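Chapter 7
Surfaces and How They Wear

7.1 Why this chapter begins with a floor

In the town of Goltmont there is a railway hall with a stone floor, and in this floor there is a path. No one drew it. It begins at the main door, goes past the old ticket windows and divides in two before the platforms. The stone on the path is smooth and a little lower than the stone next to it. When the sun is low in December, the path shines and the rest of the floor stays dull.

Students of materials usually meet strength first. They learn how much load a beam can carry and at which point a wire breaks. These are important questions, and we treated them in Chapters 4 to 6. But most of the objects around us do not end their life by breaking. A key becomes too thin to turn the lock. A stair becomes round at the front. A knife goes dull. In each case a small quantity of material left the surface, and then again a small quantity, over many years. We call this process wear, and it is the subject of the present chapter.

The reader should be able, after finishing the chapter, to tell apart the main kinds of wear, to use the simple wear equation in section 7.4, and to judge which of two surfaces in contact will suffer more. The mathematics is not difficult. What is difficult is to look at a worn object and to understand its history from the marks, and for this only practice helps.

7.2 Two surfaces are never fully in contact

Put one flat steel block on another. To the eye they touch everywhere. Under a microscope, however, even a polished face has hills and valleys, and the blocks touch only where a hill meets a hill. The sum of these small spots is called the real area of contact. It is often a very small part of the area we would measure with a ruler.

From this fact come several results which at first look strange. The pressure at the touching spots is very high, even if the block is light. The spots become flat under this pressure until they can carry the load. If we double the load, the real area of contact grows, for many metals nearly in proportion. This is also the reason why friction between dry metals depends so little on the size of the block.

When the upper block slides, every spot has a short life. It forms, it is pulled sideways, and it separates. Most spots separate without damage. At a few of them a particle comes off. Wear is the total of these rare events.

7.3 Kinds of wear

Adhesive wear happens when two surfaces join at the touching spots and the joint is stronger than the material behind it. The break then goes through the softer body, and a piece of it is carried away on the harder one. Clean metals of the same kind are in special danger. This is why a shaft and its bearing are seldom made from the same metal.

Abrasive wear happens when something hard cuts or plows something softer. If the hard points belong to one of the two bodies, as in a file or in sandpaper, we speak of two-body abrasion. If there are free grains between the bodies, for example sand under a shoe, we speak of three-body abrasion. The floor in Goltmont is mostly a case of the second kind. Leather and rubber are much softer than stone, but the grit they bring from the street is not.

Fatigue wear needs many repetitions. The surface is loaded and unloaded, small cracks grow below it, and at last a flake comes out. Ball bearings and rails often fail in this manner.

Corrosive wear is a cooperation of chemistry and rubbing. A thin layer forms on the metal, the rubbing removes it, and the fresh metal forms a new layer. Each of the two processes alone would be slow. 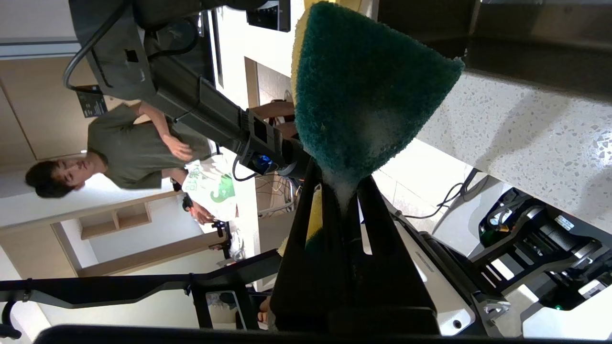

Abrasion is also a tool, and people used it long before they had a theory for it. To clean or polish is to wear a surface on purpose, and the art is to remove the dirt and leave the body under it. For this the cleaning material should be harder than the dirt and, if possible, softer than the body. A kitchen sponge with a green scouring side and a yellow foam side offers two choices in one object: the rough, fibrous face for what sticks, and the foam for what only needs wiping. The tool pays a price for its work too, and in abrasion both partners should always be examined.

How hard is hard enough? As a first rule, a grain scratches a surface well if it is clearly harder than this surface. When the two are nearly equal, the grain becomes blunt and the wear falls quickly. We return to this rule in section 7.5, with measurements on the stone steps of Grukthorpe.

Questions for preparation

1. Find a stair which is used every day. Compare the wear on the way up and on the way down, and explain the difference.

2. A steel block slides 40 meters on a softer plate and loses 15 milligrams. Which further quantities would you need to know before you could compare this result with another test?

3. Look at an old key. Which parts are bright, and which are dark? Name the kind of wear you expect on each part.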